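Baskets and Trays: Our Report on Keeping a Shared Table in Order

Our project for the spring term began with a grumble. The study room at Skirnora House has one long white table that everybody uses, and by February it had become the sort of table where you put down a pen and never see it again. The two of us writing this report wanted to know whether a few cheap containers would help, and if so which kind, so we borrowed some baskets and a tray from the Shirima store cupboard and set about finding out (with a good deal of tea along the way).

We started with bottles, as they are what people leave behind most. The orange basket was our first choice for them, mostly because you can spot it from the door, and a water bottle will lie down in it quite happily without rolling off anywhere.

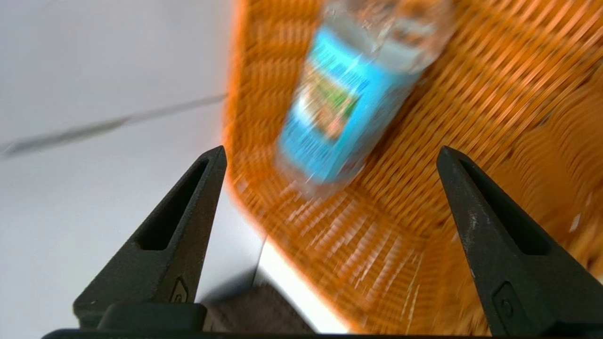
Lying down is fine until the lid isn't screwed on properly, one of the readers of our first draft wrote in the margin, and then you have a puddle running out through the weave and over somebody's notes. We thought this was a very fair point! It sent us back to the plan, and we added a rule that drinks go in a basket only with the cap done up tight.

The second stage was about sorting, and this took far longer than we had expected, as we could not agree on what belonged with what. 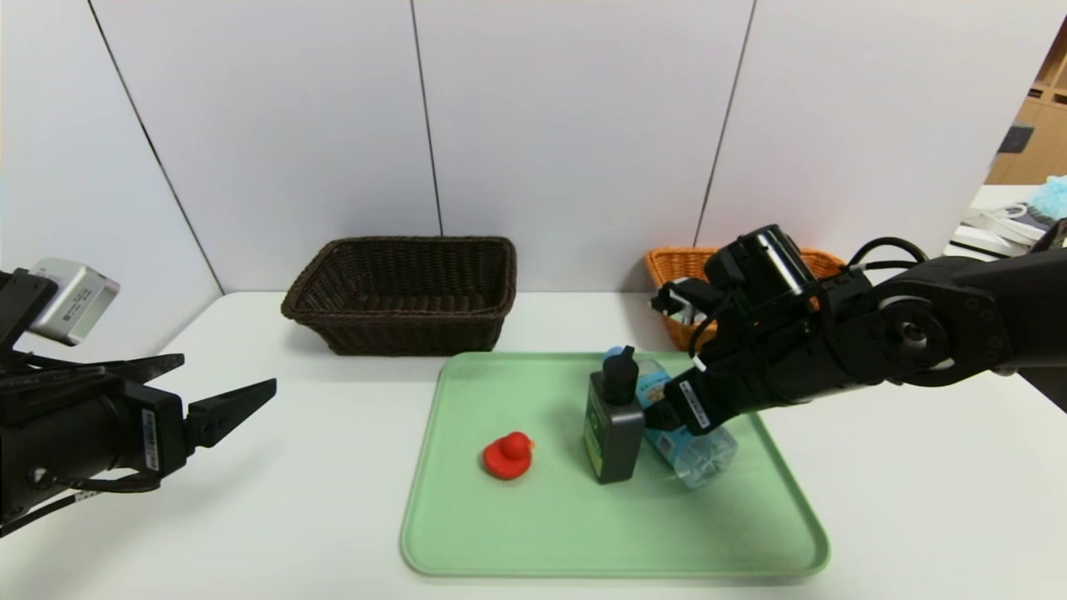 Our own feeling by this stage was that a tray and a basket do quite different jobs. A basket hides things, which looks neat but lets you forget them, while a tray keeps everything on show. With the red rubber duck, the dark flip-top bottle and the water bottle all on the green tray together, you can tell at a glance what needs a home, and the raised rim marks out where the muddle is allowed to be. We came to call this the "waiting place", and we are rather proud of the name.

We then wrote out the routine for the Hosto noticeboard. Everything stray goes on the tray first. At 6 in the evening, whoever is last in the room moves it on, drinks to the orange basket and odds and ends to the dark one, and wipes down the table.

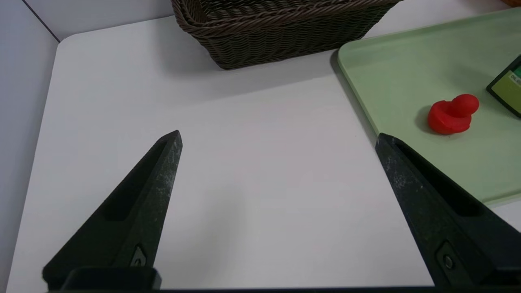

Would it not be simpler to have a single basket and be done with it, came a comment when we put the routine up, seeing that people in a hurry never sort anything? We did talk this over at length. Our answer is that one basket fills up with everything and then has to be tipped out to find a key, and we would sooner spend 2 minutes sorting in the evening. Still, we have agreed to try the single basket next term for 14 days and to write up how we get on, including the bits that annoy us.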